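A day at the Prumulard glacier station
22 Jul 2020

I have wanted to see the Prumulard station ever since I read its melt reports, and last week I finally got up there! It sits at 2,322 meters, a steep walk from the last bus stop at Nuneck, and they open it to visitors on only a few days each summer. Our group was small, and we got to poke our noses into nearly everything.

Ursina Leitner met us at the door with tea and took us straight out to the ice. She measures the stakes – long poles drilled into the glacier, which show how much surface has gone since the last reading. I had pictured something fancier. It is a pole, a tape measure and a notebook, and I loved it. One stake she had set in June was already leaning over because so much ice had melted from around it. She let two of us do a reading (mine had to be done again).

Back inside, Damian Plattner showed us the weather records and the old survey maps, which I could have looked at all afternoon. On the oldest one the ice reaches well past the stream we had crossed that morning on a plank. The edge has pulled back 400 meters since that map was drawn, and walking the distance on bare gravel brought it home to me more than any chart has.
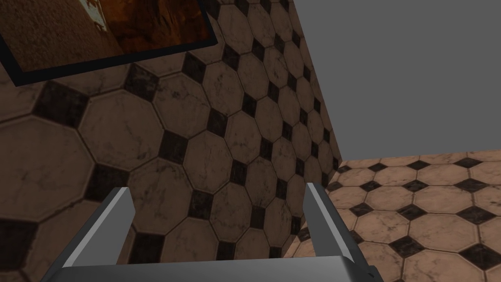 After lunch we talked about water. The villages down the Lam valley drink from streams this glacier feeds, and Kamlesh Vashisht, who models the flow, was wonderfully patient with our questions. His worry is late summer, when there's little rain and the farms need the most. For now the melt keeps the streams full, but he expects that extra water to drop off as the glacier shrinks, and he would like the valley to start planning storage while it still has time to argue over where to put it.

I came down with sore knees, wet socks and 3 pages of notes. If you can manage the climb, go, and bring gloves for the stake readings. The lists for the next visit are kept at the Nuneck post office.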